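How Does a Tulip Know It's Spring?

November 10, 2019

Hi, kids! My knees are muddy and my back is grumbling, and it's all because of tulips. I've just finished planting 212 bulbs in the front garden at Rollstead, and my neighbour's little girl leaned over the fence and asked me the best question. How do they know when to come up? It's dark down there! They haven't got a calendar!

So let's dig in.

First, what is a bulb? If you've ever seen an onion cut in half, you already know what one looks like inside. It has layers and layers, all wrapped around a tiny middle. The layers are the plant's packed lunch. They're full of food that the leaves made last spring using sunlight. The tiny middle is a baby shoot, and in a good fat tulip bulb there's already a very small flower waiting in there by late fall. (Please don't taste one to check - tulip bulbs look like onions but they can make you sick.)

I do all my sorting indoors before I go out, early bloomers in one heap and late ones in another, and I always end up with a few that have lost their labels. Those go by the gate and I get a surprise.
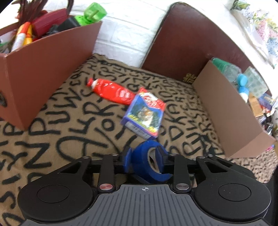 A gripper and a cluttered tabletop.

Now, back to the question. When you plant a bulb in the fall, the soil still has a bit of warmth in it. The bulb wakes up just enough to grow roots. You won't see anything happening from above, but underneath there are white roots poking down and drinking up water.

Then it gets cold, and you'd think that would be the end of it. But tulips need the cold! They need weeks and weeks of it, usually three months or more. While the bulb is chilly, it slowly changes some of its stored starch into sugar, and it gets itself ready to stretch. If it never gets cold, it might come up short and stubby, or with no flower at all. People who live in warm places sometimes keep their tulip bulbs in the fridge for part of the winter.

When the ground warms up again, the bulb has had its cold time and its roots are ready, so up comes the shoot. It's a bit like an alarm clock that only rings if you've had a proper sleep first.

Want to try it? Ask a grown-up for a pot with holes in the bottom, some potting soil and seven bulbs. Put the bulbs in with the pointy end up and cover them well. Leave the pot somewhere cold but sheltered, like an unheated garage, and give it a small drink when the soil feels dry. Don't forget to wash your hands afterward.

If the squirrels in your yard are anything like the ones in Tolterham, put some chicken wire over the top. They dug up my whole back row last year, the rascals, and in spring I found one red tulip growing in the middle of the lawn!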